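Notebook, mapping group
1 January 2024

Quiet building today, so I used the time for the parcel layer, which I was postponing since September. Writing it down while I still remember the order of things.

Goal: join the Grido address points to the parcel polygons of the Espinoza district, and publish one clean layer that Catalina Barrientos can open in the browser map without calling me.

First try. I took a sample of 1000 address points and ran a plain spatial join, point inside polygon. 69 points fell into no polygon at all. I looked at them one by one. Most lie on the street line, a short distance outside the parcel. I think they were placed by interpolation along the road and later never moved. A few are in the river, and those are simply wrong.

Second try. Same 1000 points, but now with "closest" and a search distance of 12 meters. This caught nearly all of the street points. The problem is the corners: a point at a crossing can be nearest to the parcel of the neighbor. I don't want to accept these blindly, so I added a field JOIN_TYPE with the values "inside" and "closest". Please do not delete this field when you make a copy, Nicanor. I know it looks ugly in the pop-up, but it can be hidden there.

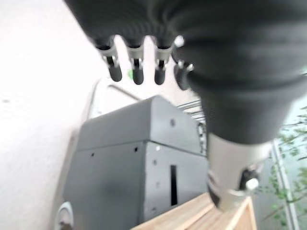 Projection trouble

The join was giving strange results in the south part before I noticed that the parcel file had no .prj. Foltix guessed a coordinate system on import and did not warn. The polygons were shifted to the east, all by the same amount, so it looked almost correct when zoomed out. I defined the projection by hand, from the note that Dardo Huenchumán left in the folder, and then reprojected to the one we use for everything else. Both tries above are with the corrected file. The earlier results I threw away.

To remember: define is not the same as project. Define only writes the label. I made this mistake last year also.

Slivers. The polygons have thin gaps along the old railway. I ran the topology check, rule "must not have gaps", and the outer border of the district is of course also reported as a gap. Mark this one as exception and go on. The real ones I closed with the snap tool and small tolerance. With a bigger tolerance two narrow parcels collapsed to a line, so leave it small.

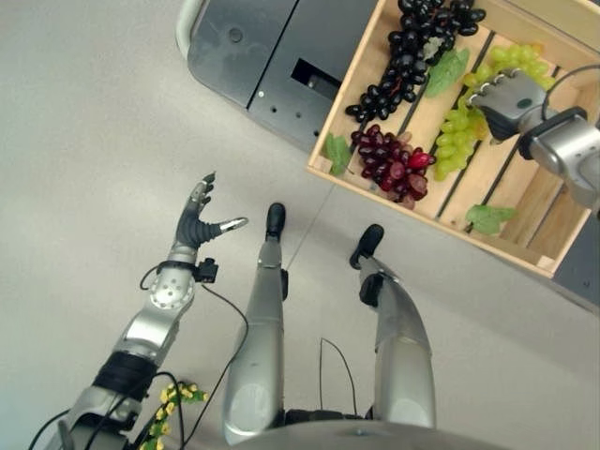 Left arm raised, palm up, with the cable down to the floor.

Publishing

Uploaded as hosted layer to the Nikero account. The first upload failed because of the field names: two of them had an accent, and one was longer than the shapefile allows and had been cut, so it became a duplicate. I exported again as geodatabase and it went through. Names are now without accents, and the aliases keep the correct spelling, also for Domingo Yáñez's surname in the surveyor field.

Drawing is slow at district scale. I set the visible range so that the parcels appear only when one is zoomed in to the neighborhood. Labels are off by default.
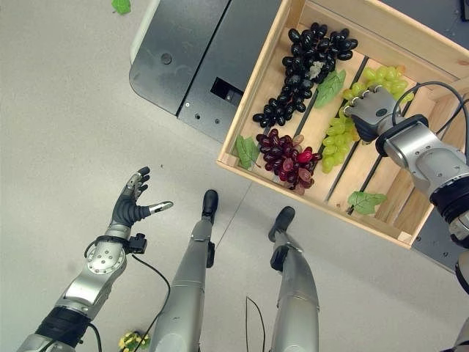

Czesław Zieliński asked by mail whether we can run the hot spot tool on the complaint addresses with this layer. I would wait. The points joined as "closest" are concentrated near crossings, and I am afraid the tool will find our join error and show it as a nice red cluster. Better to run it first with "inside" only and compare the two maps.

Still open:
- river points, send the list to Catalina
- ask Dardo where his projection note comes from
- second copy of the layer for editing, with tracking switched on
- write the metadata, at least the source and the JOIN_TYPE values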